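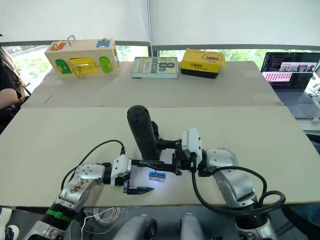

The pink block, on the front table, by the window.

My sister wanted the block. I should say at the start that I had never thought about the block in my life. It had lived in our aunt's house in Filtmont for as long as either of us could remember, small and pink with a blue top edge, and if you had asked me in January to describe it I would have said, "What block?" But my sister wanted it, so by lunchtime I had a deep and lifelong attachment to it.

Our aunt had not died. People tend to assume that. She had moved to a one-bedroom apartment over Hnatiuk Hardware, because she liked the smell of cut keys, and she had told the two of us to divide up whatever was left in the house without bothering her. She had made a list, numbered 1 through 36, in green ink. Number 1 was the piano. Number 36 was "block."

"You can have the piano," my sister said.

"I don't want the piano. You play the piano."

"I'm being generous."

She was not being generous. The piano weighed as much as a hatchback and would cost $1000 to get down the front steps, a figure the man from the moving company had given us while looking at the steps with real affection. I said she could have the piano and the bench, and I would throw in the metronome, and I'd take the block off her hands.

"Why do you want it?" she said.

"Why do you want it?"

We looked at it. It was a bright day, and the light had got hold of the thing so that the table glowed a little all around it. I will admit it looked expensive. It looked like something in a museum with a rope in front of it and a school group being told to keep moving.

"She used to let me hold it when I was sick," my sister said.

This was news to me. I had been sick in that house too. I'd had an ear infection there that lasted most of a summer, and what I got to hold was a hot water bottle shaped like a sheep. I pointed this out.

"Well, you had the sheep," said my sister, as if that settled everything, and as if the sheep had not leaked.

We agreed to be adults and do the other thirty-five first. I took the good lamp. She took the bad lamp, which she claimed was the good lamp. We split the towels by color and then by feeling. The Custwood dresser went to her, and the drawer that had never fit the Custwood dresser went to me, on the grounds that I had broken it in the first place. By three o'clock we were down to a shoebox of keys, a cake tin full of other, smaller cake tins, and number 36.

I suggested we flip for it. She said she didn't trust my coins. I suggested six months each, and she asked who would get Christmas. I hadn't realized the block did anything at Christmas, but I found that I wanted it then most of all.

"We could cut it in half," she said.

"Pink and blue?"

"Down the middle. So we each get some blue."

I believe there's a Bible story along these lines, and I believe we both remembered it at the same moment, because neither of us wanted to be the one who said yes. My sister looked out at the greenery. I looked at the row of things on the back table and tried to seem like a person who would sooner give up the block forever than see it harmed. I have a good face for this. Unfortunately it runs in the family.

In the end we called our aunt, who had asked us not to. We put her on speaker. There was a key being cut somewhere under her, and she waited for it to finish out of politeness.

"The what?" she said.

"The block. Number 36."

"Oh, that. That came in the mail from Destix. They sent it with the vacuum bags."

My sister said that was impossible, that she had held it when she had chicken pox.

"You held everything when you had chicken pox," our aunt said. "You held a potato. Is there a number on the paper? I kept the paper. It's in with the cake tins."

It was in the smallest cake tin, folded up to the size of a stamp. Order 3785, vacuum bags, one packet, and under that, in very faint type, "free gift." It didn't say what the gift was. Either Destix hadn't known or they'd felt it was obvious. At the bottom was the date, Wednesday, March 2, 2022.

I did the subtraction. My sister did it too — I could see her lips going. She had been forty-one.

"Did you have chicken pox at forty-one?" I asked.

"It was a mild case," said my sister.

Our aunt said she had to go, there was a woman downstairs choosing a mailbox and she wanted to watch. We sat there with the receipt between us. Outside, the movers had come back for a second look at the steps.

"You take it," my sister said.

"No, no. You have the history with it."

"I couldn't. You gave up the piano."

This went on for some time. It got fairly heated. At five she took the cake tins out to her car, and when I went to lock up, the block was in my coat pocket, so on the way past I put it in her glove compartment, under the map.

It came back on my birthday, wrapped, with a packet of vacuum bags.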